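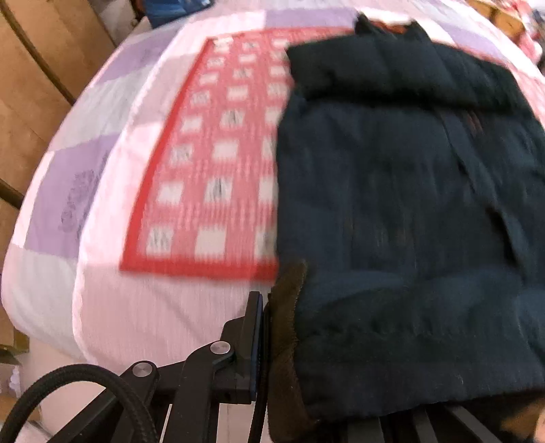
A dark folded garment on a red-bordered mat, laid over a checked sheet in pale pink, lavender and greyish white.

Vodden publishes household folding and storage guide for small bedrooms

MURAU, January. Vodden, the household textiles advice service, has published a revised guide to folding, sorting and storing clothes in homes where the bed is the only flat surface large enough for the work. The guide replaces the first edition and covers outerwear, knitwear, trousers, bed linen and towels. It is available free of charge from the Vodden website and in printed form from Banum shops.

The revision draws on 3,774 responses to a household survey carried out by Vodden. Respondents were asked where they fold laundry, how long clothes remain out before being put away, and which items they refold most often. The bed was the most common answer to the first question. Heavy dark garments were named most often in reply to the third.

Folding on a mat

The main change in the new edition is the recommendation to place a flat mat on the bed before folding. A mattress yields under the hands and a loose sheet moves with the garment, so that folds made directly on bedding tend to drift out of line. A woven mat with a visible border gives a straight edge to work against. Any existing mat may be used, provided it is clean, lies flat and does not shed fibre.

The guide also advises choosing a mat that contrasts with the clothes. On a pale or red ground, the outline of a black or navy garment can be checked at a glance, and lint is easier to find before the item goes into the drawer.

"Dark clothes folded on dark bedding were the most frequent complaint in the written comments," said Florence Vachon, who edited the guide. "People could not see the hem. We tested several grounds and the bordered mats gave the most even result. The check pattern helps as well, as the columns can be used to judge width."

Revised instructions for large garments

Large garments are now to be folded in six steps. The garment is fastened, laid face down and smoothed from the collar outwards. The sleeves are brought in parallel to the side seams, and the sides are then turned to a common width. The lower part is folded up in two stages, with a pause to press out trapped air by hand. The finished fold should be no wider than 30 cm, which fits the standard shelf insert of the Li storage range.

Items with a thick lining should be left with one fold fewer. Garments that are to be stored for longer than two months should be refolded along different lines at least once during that period.

Ghislain Desjardins, product manager for storage at Banum, said the measurements had been agreed before the guide went to print. "The earlier edition gave a width that was slightly too large for the narrow shelf. Customers were folding correctly and then having to fold again. The figures now match."

Bed linen

A separate section deals with checked and block-patterned sheets. The printed blocks may be used as folding guides, but only where the pattern runs square to the hem. On fitted sheets the pattern commonly bends at the corners, and the seam should be followed instead.

Availability

The printed guide has two parts, a folding section and a storage section, and is supplied with a card template for shelf width. Copies of the first edition may be exchanged at any Banum shop. The template can also be ordered separately.

Notes to editors

Vodden is based in Murau and publishes advice on the care and storage of household textiles. The Li range is sold by Banum. Review copies are available on request from the Vodden press office.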